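Plirkdale workroom, book 2
Sep 3, 2018
Entry 358. Flat folding, tailored jackets, on the bed

Carrying on from the May pages. Same question as then: how to lay a lined jacket down so that the fold goes where you want it and the lapels don't take a second crease. Did the hanger version already, not repeating it. Flat only today.

Navy blazer first. Face up, collar towards the far end of the bed, hem nearest. Notched lapels, two four-hole buttons, flap pocket. Blue lining, a bit shiny, slides about if you so much as look at it.

Sleeves are the trouble as usual. Body goes down flat in no time and then you find the sleeve has twisted at the cuff and there's a whole set of wrinkles running up it. Take it from the cuff end, pull outwards, THEN smooth up towards the shoulder. Going the other way just pushes the fullness into the armhole and you get a lump.

Check the flap too. If the corner is lifted when you fold it'll set like that, and it's a pig to press out afterwards.

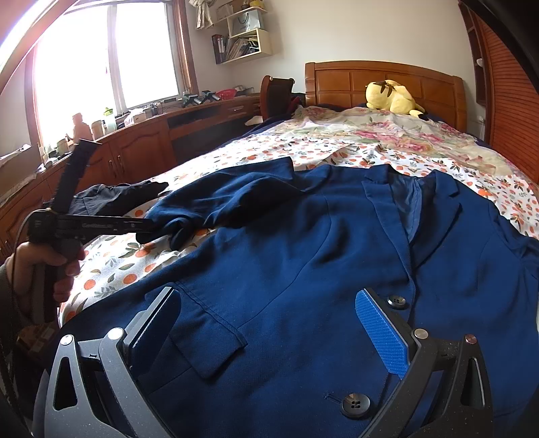

Renaud
garment care and packing, Plirkdale

Order I've settled on for now, subject to change:

1. collar up, run a thumb along the fold, collar down again
2. lapels — leave the roll alone, do not press flat with the palm
3. pocket flaps down
4. sleeves, cuff end first
5. one shoulder turned inside out, other tucked into it, lining outwards
6. fold across once, at the waist, above the pocket if poss.

Step 5 is where it goes wrong. With a slippery lining the tucked shoulder creeps back out while you're busy with the sleeve. Tried holding it at the collar seam instead of the shoulder point, better. Not solved.

Folded width wants to come in under 700 mm or it won't go in the long Gelano bag without bending the sides. Bag says 700 on the label, I make it a touch less inside the zip. Need to measure properly, tape has gone missing again (drawer? desk?).

Surface. A bed is not a table, keep having to relearn this. Blanket has to be smoothed right out first or the cloth picks up every ridge in it. The orange print one is decent for this work, the white ground shows up a dark edge nicely so you can see if the hem is running off at an angle. A navy jacket on a navy cover is hopeless. Also the blanket grips a little, so the cloth stays put, but the lining doesn't — anything hanging over the side of the bed pulls the rest after it. Keep the whole lot in the middle.

And one thing at a time. Black jacket on the near left overlapping the end of the navy, so you lift one and drag the other. Should of put it on the chair.
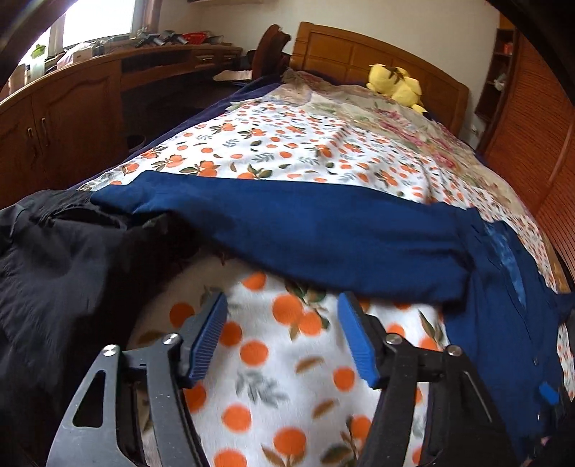 Skollcombe disagrees with me on step 5 and says to skip the inside out shoulder altogether for anything with a full lining: fold both sleeves straight across the back, roll a towel into the waist, done. Quicker, and no fighting with the shoulder. The front gets a softer bend that drops out overnight on a hanger, apparently.

Might be right for the navy. Less sure for padded shoulders, they'd sit proud and the bag wouldn't close. Will do it both ways, same jacket, same bag, leave each one overnight and look at the lapels.

To do
- find tape, measure inside of Gelano bag
- towel roll method, navy first
- quilted stuff gets its own page, doesnt belong in with the tailoring
- lint brush to live by the bed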